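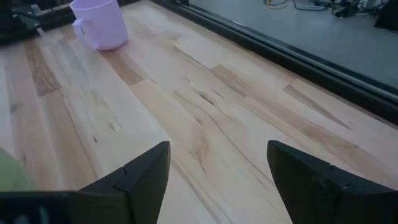 Bohumila Gajdoš would rather leave the tabletop bare than put anything glossy on it, and she asked that this be written down before the item was opened. She has wiped down enough varnished tables at Olerau to know how they look after a few winters, and she does not want to see it happen to pale boards.

Olerau Shared House, house meeting
October 2025
Held in the kitchen

Present: Garba Danladi (chair), Bohumila Gajdoš, Rocío Tovar, Faustino Barrera (minutes)
Apologies: Colton Dufour

1. Minutes of the last meeting
Accepted with one change. Under "Pantry," the shelf given to the second floor is the one under the window.

2. Kitchen table finish
Garba had two quotes. Trekineck would sand the top and put on a hard varnish for $1,842. Fedik would sand lightly and apply two coats of oil for $1,795. Both prices include picking the table up and bringing it back. Neither firm would do the work in the house on account of the dust.

Rocío asked whether sanding would take out the knots and dark flecks. Garba had put this to both firms. They said the knots go down into the wood and will stay. The gray smudge near one side might lighten. Rocío said she would be sorry to lose it and would like the sanding kept light.

Faustino asked if the mix of pale and brown boards would even out under oil. Fedik told Garba that oil tends to deepen the darker boards more than the pale ones, so the difference could be stronger. Bohumila said that was fine with her. Garba said he had no view on color but wanted a surface that could take a hot pan by mistake.

Rocío asked about doing the oiling ourselves. Faustino has done a bench that way and it took him four evenings, with a day of drying after each. The house would be without a table for most of a week in any case. Left there.

Colton had sent a note in favor of varnish, as it needs less upkeep. The note was read out. Bohumila repeated her point about varnish chipping at the joints between boards.

Agreed: Fedik, oil, light sanding only. Three in favor, Garba abstaining. Garba to book, with the work to be done in December when most of the house is away.

3. Care of the table until then
Mugs may stand on the table but are to go to the sink at the end of the meal. Rocío said the far end gets the worst of it, as people set a mug down there on the way to the door and forget it. No bleach spray on the wood. A damp cloth and then a dry one. Bohumila will put both on the hook by the sink and change them when she does the towels.

Faustino asked for a few cork mats. Agreed, up to $100 from the kitchen money, to include a larger mat for pans. Rocío to buy.

4. Mugs and cupboard space
The mug cupboard does not close. Each person to keep two and take the rest to their room or put them in the box for the Toledo Street thrift store. Chipped mugs to be thrown out. Garba asked that the plain ones stay, as they stack better than the patterned ones. Rocío pointed out that mugs with handles don't stack at all and that hooks under the shelf would do more good. Faustino has hooks left over and will try a row of them.

5. Money
The house account stands at $3,449 before the table work. Rent share and heating are paid up. Garba suggested holding off on new kitchen chairs until the spring. No objection.

6. Other business
The drawer to the left of the stove sticks again. Faustino to plane the bottom edge.
Bohumila has found the lid to the blue casserole. It was in the laundry room.
Rocío asked that the recycling be rinsed.

Actions
Garba: book Fedik, tell Trekineck no, let Colton know the result
Rocío: cork mats and pan mat
Bohumila: cloths for the table
Faustino: mug hooks, stove drawer

Next meeting after the table is back. Garba to send round a time.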